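The Case for the Folded Cloth
An opinion from the editorial desk of the Prundbridge Household Review

Institutions have opinions on linen. Hotels keep written standards for the depth of a sheet hem, and hospitals specify how a towel is to be stacked and which edge faces the door. The private household, which handles more cloth in a week than most people would guess, has by and large no policy whatever. Tea towels are pushed into a drawer until the drawer resists. Small cloths are laid on top of large ones. When a clean one is wanted, the whole mass is lifted out and most of it is put back in a worse state than before.

It is the view of this publication that the ordinary printed cloth deserves to be folded properly, and that the skill of doing so should be taught again in schools, in residential homes and wherever people learn to keep house. We hold this view knowing that it will strike some readers as fussy. Several have already written to say so, following our short notice on the subject in April.

The chief complaint in those letters was one of time. A household with small children, one correspondent argued, has better things to do than square the corners of a dishcloth. We accept the point about small children. We do not accept the arithmetic. A cloth folded at the table, with both hands and a clear surface, goes down quickly and stays down. A cloth stuffed into a drawer has to be found again, shaken out and often ironed, and the minutes that were saved on washing day are paid back with interest before a meal.

A second complaint was that folding is a matter of taste. Here we must disagree more firmly. Taste governs whether a cloth is striped or checked, and whether it hangs from a rail or lies in a basket. The fold itself is a matter of fit. A drawer has a certain depth, and a cloth has a certain size, and there are only so many ways to bring the two into agreement. The household that has found its fold can put its cloths away without looking. The household that has not will go on trying a different one each week.

The method we recommend is the one taught for many years at the Zerkham domestic training center and set down in its small green handbook, which is sadly out of print. It asks for two folds along the length and two across. The cloth is laid flat first, and this is the part that people skip. They fold in the air, chin holding one edge, arms wide, and then wonder that the hems do not meet. The Zerkham handbook is stern on the question. A cloth is to be spread on a dry table, smoothed from the middle outward with the flat of the hand, and left alone until its corners have been found and drawn out. Only then is the first edge to be lifted.

Readers who have tried this will know that corners are the whole difficulty. A corner likes to turn under. It hides beneath the body of the cloth, or it curls after washing and stands up from the table, and a fold begun from such a corner will be crooked all the way through. The handbook advises pressing each one flat with a fingertip before going on. We would add that a stitched hem is a better guide than the printed pattern. Patterns are often laid at a slant, and on cheaper cloth they may not run true to the edge at all. A person who lines up the pattern may produce a very handsome crooked square.

There is a further argument, and it concerns the printed cloth in particular. Some households treat the printed tea towel as a joke present. It is received with thanks, used for a month and then sent to the garage. We consider this a waste. A modest repeating print in one color does useful work in a kitchen. It separates the cloth for glasses from the cloth for hands. It allows a child to be told which one to fetch. It also hides a faint stain far more kindly than plain white, a virtue that any person who has dried a roasting pan will appreciate. The old Skurkton mill shop understood this well and sold its seconds in bundles of four, each with a different small motif, so that a family could assign one to each task. Many of those bundles are still in daily use, soft as old shirts.

Against the print it is sometimes said that a pattern makes a drawer look busy. This is true of patterned cloths badly put away. Folded to one size and stood on edge, they look orderly enough, and each can be recognized from the strip that shows at the top. Plain cloths treated in the same way look very neat and are impossible to tell apart.

We should say a word about the table, for it is seldom mentioned in such discussions and it matters a great deal. The kitchen counter is a poor place to fold. It is narrow, it is often damp, and it is crowded with the kettle and the bread. A dining table or a desk is better. The surface should be pale or dark enough to contrast with the cloth, so that a turned edge can be seen at a glance. A light wooden top serves well under a white cloth if there is some border or seam to mark the limit between them. Where the two are close in tone, the room should be well lit, and the folder should stand so as not to cast a shadow over the work.

The Grgić report on household practice, commissioned by this publication and available to subscribers, came to a similar conclusion by a longer road. Its authors recommended that every home keep one surface clear on washing day and treat it as a place of work. We supported the recommendation when it appeared and we support it now. A clear surface is the cheapest piece of household equipment there is, and the one most often given away to unopened mail.

None of this calls for a strict regime. A cloth that is to be used again within the hour may hang where it likes. Rags need no folding, and a cloth that has reached the end of its useful life should be cut up without ceremony. Our concern is with the good cloths, the ones a household means to keep – the printed ones most of all, being the first to be crumpled and the last to be ironed.

A white cloth with a small blue print, spread out on the table:
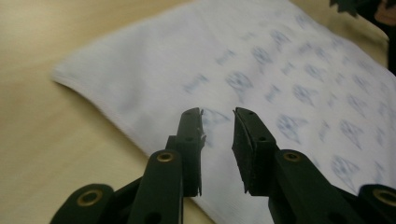
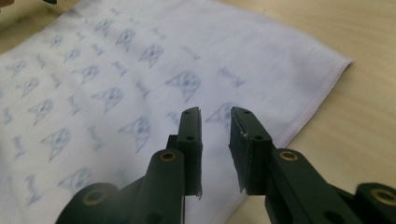
Should a printed cloth be folded with the pattern facing in or out?

Out, in most cases. The cloth is easier to identify in the drawer, and the plainer reverse side is kept for the inner layers. Fold it pattern side in only when it will be stored for a long period in a bright room, where the exposed strip may fade before the rest.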